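Notes on the Urura hut route files. Read before you load anything on a GPS.

# urura-traverse

Track files, waypoints and the hut list for the Urura traverse, Lumton trailhead to Quezada. 7 stages. Most people walk it south to north and so do the files. If you want it the other way, reverse the track in your own app, I'm not keeping two sets.

## What's in here

- `tracks/` one GPX per stage, plus `full.gpx` with all of them joined
- `waypoints.csv` 1533 rows: water, junctions, huts, bail-out points, a few campsites
- `huts.md` opening months, bunks, what the kitchen has, how to pay
- `old/` tracks from before the landslide on stage 4. Do not walk these

## Columns in waypoints.csv

| column | what |
|---|---|
| `id` | stable, never reused |
| `stage` | 1 to 7, blank if off route |
| `type` | water, junction, hut, exit, camp |
| `lat`, `lon` | WGS84, decimal degrees |
| `ele_m` | meters, from the terrain model, not from the GPS |
| `season` | blank = all year, otherwise months |
| `checked_by` | initials |
| `note` | free text, mixed quality |

Elevations can be off by a lot in the gorge. Don't plan your day by them on stage 3.

Water points marked `season` = "to October" are springs that somebody found dry later in the year. Blank doesn't mean guaranteed. Carry 2 liters out of Lumton regardless, first spring is a long way up and the cows get there before you.

## Huts

Five staffed, two unstaffed (Trollell and the little one above the pass). Bunks at Trollell are first come first served, the rest take bookings. Kitchen field in `huts.md` is one of `full`, `basic`, `none`. Full means you can cook or heat up your own food without asking. Basic means hot water and maybe a burner, bring your own gas.
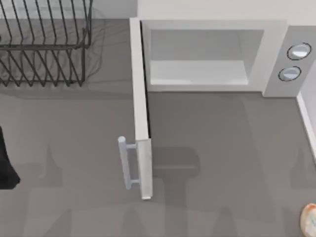 Quezada is the only one at the end of a road, so it's the easy place to send a resupply box. Put your name and arrival date on the outside. They hold boxes two weeks and then the food goes on the shared shelf. Cash only at Trollell, there's a slot in the door.

## How the tracks were made

Walked with a handheld unit, cleaned by hand, thinned so no stage has more than 200 points. That was for the older watches that choke on big files. Side effect: switchbacks get cut, so distances come out short. Stage 5 is the worst for this. If the line goes straight down a slope and the path doesn't, follow the path!

Stages 1, 2, 6 and 7 recorded by Arvo Väisänen. The rest are mine. Arvo also did nearly all the junction notes, which is why they're readable.

## Known problems

- Stage 2: track crosses the river at the old footbridge. Gone. Use the road bridge downstream, waypoint is in the csv, track not fixed yet
- Stage 4: reroute around the slide is right but steep, two short bits with chains
- Stage 6: duplicate waypoints near the saddle, same spring entered twice under diffrent names
- Some notes still in Finnish
- `full.gpx` has a straight line between stages 4 and 5 where the hut sits off the trail. Ignore it

## Fixes

Open an issue with the waypoint id and when you were there (month is enough). Photos of signs are usefull, photos of the view are nice but I can't do anything with them. For new tracks send the raw file, please don't thin it first.

## License

CC BY 4.0 for tracks and csv. Use them on paper maps, apps, whatever, just credit the repo. Conditions change and I'm not up there every year, so check with the huts before you go.

TODO: bus times from Quezada. Anyone got the winter schedule?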